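From: Normand Lemieux
To: bimanual-users list
Date: 17 January 2022
Subject: Re: hand won't let go of hanger after stop

Sorry for the slow reply, was in the lab till late and the mail server ate my first try. Quoting the part I'm answering:

> We see the same thing on our Proris cell. Stop gets pressed while
> the hand is closed on something, arm freezes, fine. Then on resume
> the hand comes back with the old grip target and squeezes harder
> than before. Ours cracked a plastic hanger. Did you change the
> force limit or is this stock? And what does your log say at resume?
> Srithong

Stock limits. Didn't touch them. Task is the clothes one, two arms, left holds the hanger and the garment together, right comes in open from below to take the fabric, then over to the rack. It's a long-sleeved yellow jersey, slippery stuff, slides if the grip is soft, so the closing force is set higher than I'd like already.

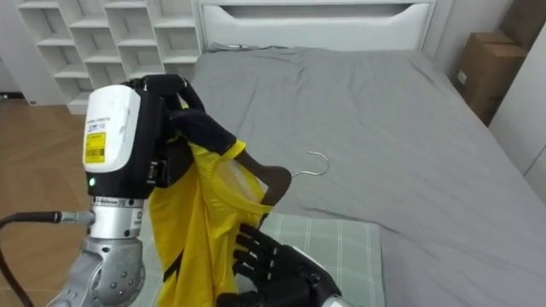
Does the emergency stop open the fingers?
The fingers stay where they are when the stop is pressed, and you have to open them from the hand menu once the arm is back in manual.

That bit is in the Sirier manual but buried, and it's what caught us out. Sequence was:

- stop pressed during the handover, hand closed
- 20 seconds or so of us talking, arm held fine
- stop released, resume from pendant
- hand jumps to a force reading of 130, normal for this grip is way under half that
- wrist fault 3000, everything drops to hold again

Nobody was hurt but a collegue had his fingers on the hanger when I hit resume. That's on me. He pulled out in time. I had told him it was safe becuase the arm was not moving, and the arm really wasn't, it was only the hand.

Log at resume shows the target being resent before the current position gets read. So the controller thinks it's behind and pushes. Same as yours by the sound of it. Gumivitz say they know about it and a fix is due in March, no firm date. They asked for our logs, sent them last night. If you have yours please send too, they seem to think one site = one bad setup.

What we do till then:

- hands off garment, hanger, rack, all of it, before anyone touches resume. Person at the pendant says it out loud
- after any stop go to manual, open the hand, let the thing fall on the bed, start the run over
- force cap down by 20 on the left hand. Drops more jerseys. Don't care 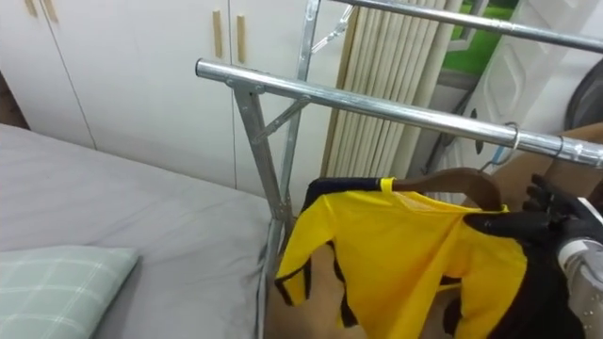
The other place it bites is at the rack. If the stop comes when the wire hook is already over the bar, opening the hand is ok, the hanger just stays up. If the hook is short of the bar it goes on the floor, also ok. The bad one is half on. Then the hand squeezes on resume, wrist twists a bit, and the hook drags the bar with it. Our rack is steel tube with braces and it still shifted on us. Would not want to be leaning on the thing.

Haven't tried the slow resume mode yet, no time before the demo runs. Has anyone? If it reads position first that might be enough to get by on. Also would like to know if the one-arm people see this at all or only those of us running both hands off the same box.

Will post the log excerpt when I've cut it down, it's huge.

Normand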